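Tirnau, July 11, 2023

Girard opens its doors, and one of them has a robot in it

Girard will show its walking humanoid to visitors at its Tirnau open day. Most of the demonstration is run in simulation, where the furniture is cheap to replace. Guests can follow the robot through a rendered house on the big screen.

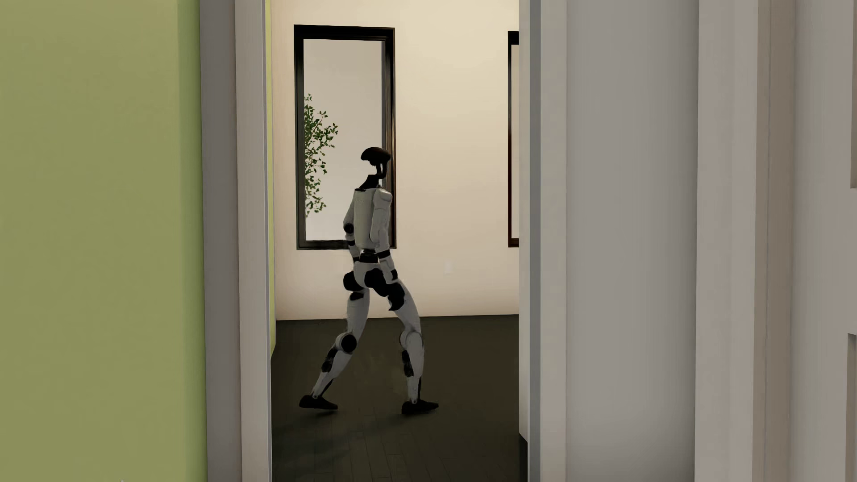 The simulated humanoid in mid-stride, seen through a doorway.

"It has walked this house 3,000 times and still hasn't offered to clean it," said project lead Trinidad Olmedo.

Tours are limited to 60 guests. Contact: Bongani Kruger, Girard press desk.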